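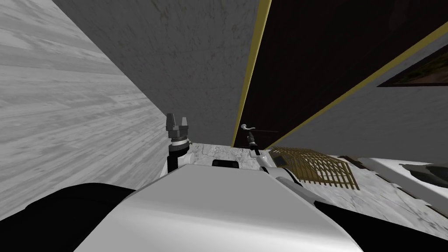 4. Trying the grippers on the door lever

I always do this one in the simulator first - it saves a lot of swearing. You'll need the Nollero arm files loaded and the Dronda controller running.

1. Open the Chisholm door scene and press Reset.
2. Pick the slim gripper for the right arm. I leave the wider one on the left so I can swap sides later and compare.
3. Bring the right gripper in just under the lever, fingers up, and stop there.
4. Set the grip force to 400 and close slowly.
5. Push the lever down, then let go. Do 11 goes with each gripper and save the log.

Note: the head view can tip over quite a lot when the robot leans. I found the controls confusing at first, so go by the arm's own axes (page 4 of the Gesterora sheet).

Caution: don't copy these force settings to a real arm! The simulator will let you go up to 2,000 and won't complain.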